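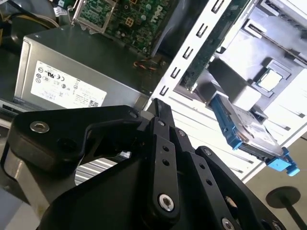

Harpreet McIntyre

4. Power supply out

Unplug from the wall first. Hold the power button 8 seconds.

1. Find the label on the silver-gray box, the white one with the CE and UL marks. Copy the rating onto your Dreltura sheet before you unscrew anything.
2. Unplug the harnesses from the Dell board. Pinch the clip, pull the plug. Not the wires.
3. Back screws, all 4. Into the cup.
4. Slide the supply toward the front, then lift. Sticks a bit, wiggle it.

CAUTION: Do not open the supply itself. Ever.

Note: chassis edges are sharp along the slots, wear gloves. Keep fingers off teh CPU socket.

New unit goes in the same way, backwards. Dont force the plugs. Old ones go in the Holtwood bin, picked up Saturday.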